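Short stories | Winter reading

The Ledger at Lurnlow

by Rosalind Achterberg

Print this story
E-mail to a friend

The last ferry to Lurnlow had gone by the time Noemí Rosales got down to the quay, so she took a room over the chandler's and sat up with her uncle's ledger.

He had kept it for the salt works. Each page had a date, a weight and a set of initials, and most of the initials were his. He had worked for Leritz for most of his life and had never, as far as she knew, taken so much as a pencil home. Now the firm had written to say that 1,664 sacks could not be accounted for, and that it wished to speak to the family.

She was the family. There had been a cousin, but he had gone to Zavala and stopped answering letters.

She read until the print swam. In the margin beside one week in July he had written a small R, and the same R came up again on later pages, always next to a round number. Twenty sacks. A hundred sacks. Twenty again. She put a slip of paper in at each one and went to bed in her coat.

In the morning the ferry was late. Refugio Beltrán took the fares himself and looked at her for some time before he gave her the change.

'You've got his chin,' he said.

'Did you know him?'

'I carried his salt.'

She sat on the bench by the wheelhouse and watched the island come up. There was less of it than she remembered. The long shed had lost its roof and the pans had gone green, and of the row of cottages only the end one had smoke coming from it.

Beltrán tied up. He let the two other passengers go ahead, then stood on the gangway so that she could not get past without asking.

'They've sent for you about the sacks,' he said.

'How do you know that?'

'They sent for me first.'

She took out the ledger and opened it at the first slip. He looked at the R and did not seem surprised to see it.

'Is that you?' she said.

'Refuge,' he said. 'It was a joke he had about my name. There was the bad winter and then the one after it. The firm stopped the wages and kept the salt in the shed. So he wrote it down and I took it across at night, and Yolotzin Ponce sold it on the other side. Fourteen houses ate off that.'

'He wrote it down,' she said.

'Every sack. I told him not to. He said it was only stealing if it wasn't in the book.'

A man in a town coat had come out of the office and was waiting at the top of the steps with a folder under his arm. That would be Raffaele Amato, who had signed the letter. He raised a hand. Noemí raised hers.

'What will you tell him?' Beltrán asked.

'What did you tell him?'

'That I carry passengers.'

She shut the ledger and took the slips out one by one and put them in her pocket. Without them it was a thick book with poor handwriting, and a person would have to want to read it.

The steps were steep and she was out of breath at the top. Amato held the door for her. The office was warm, and he asked whether she would have tea before they started – it had been a cold crossing, he supposed.

'Yes,' she said. 'Thank you. I've got all day.'

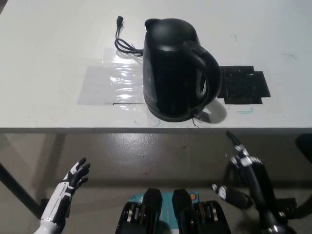 He went to see to it. She sat down in the chair by the window with the book on her knees. Down at the quay Beltrán had not cast off. He was coiling a rope that was already coiled, and every so often he looked up at the glass.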